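### 3.2 Surface materials and household cleaning habits

The survey covered 674 households in Mernton and was carried out in June. Respondents were asked which materials they had on their kitchen work surfaces, how often they wiped them, and what they used to do it. Interviews were held at the respondent's home by Imai and Ortuño and took roughly 60 minutes. Where a kitchen had more than one material, the respondent chose the surface used most for preparing food, and the answers refer to that surface only.

Natural stone was treated as a single category in the first round of coding. Shibata later split it into marble, granite and other, as owners of marble gave different answers on the use of vinegar and lemon-based sprays. Many had been told by the installer to avoid acids and had switched to dish soap. Granite owners seldom mentioned acids at all. Cutting boards were coded separately from the surface under them (Figure 3), and a board left out permanently was still counted as a board. 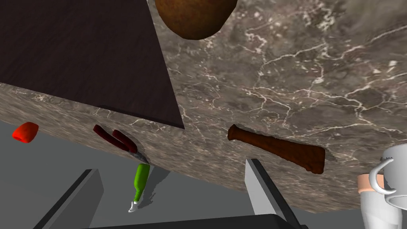 Figure 3. Rendered view of a dark wooden board on a veined marble countertop.

Frequency of wiping was recorded on a scale with three points: after each use, once a day, and less often. We had planned a finer scale, but in the pilot people could not say with any confidence whether they wiped a counter two times a day or four. Answers given on a Saturday were checked against the rest and did not differ enough to be handled apart.

Self-reports of cleaning tend to run high (Amano and Minami). We did not correct for this. The comparison between materials should be less affected than the overall level, provided that owners of one material do not overstate more than owners of another. We have no data on that point. Households that rented their home were also less sure what the surface was made of, and their answers were kept in the total but left out of the tables by material.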